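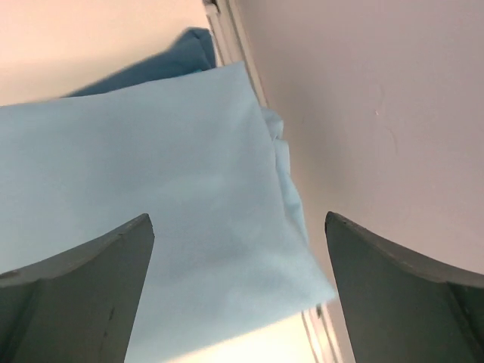 How much should we set aside for spare fingertips when we budget for a second arm?

Plan on $305 for the first year and $200 a year after that. Léonie Marty keeps the orders at Brunside, and she tells me cloth work is gentle on the tips themselves but the little screws and pads do need replacing, so please put them on their own line and don't tuck them under "supplies" - I made that mistake in July and spent a whole afternoon hunting for them!

As for the arm, we have quotes from Cillar and Lefèvre, and both are good for 2 months. Lefèvre costs more up front but includes the training visit, and I do lean that way, having sat through the last install without one. Grandthorpe would like theirs ordered together with ours to share the freight, so send me your wish lists soon, however long they are.

Comments

Pat: Does the $305 include shipping?

Léonie Marty: It does, to Brunside only.

R.: Please add a second table to the list. We're very short of room.

Last updated 17 January 2022

Contact the newsletter desk | © Brunside | Back to top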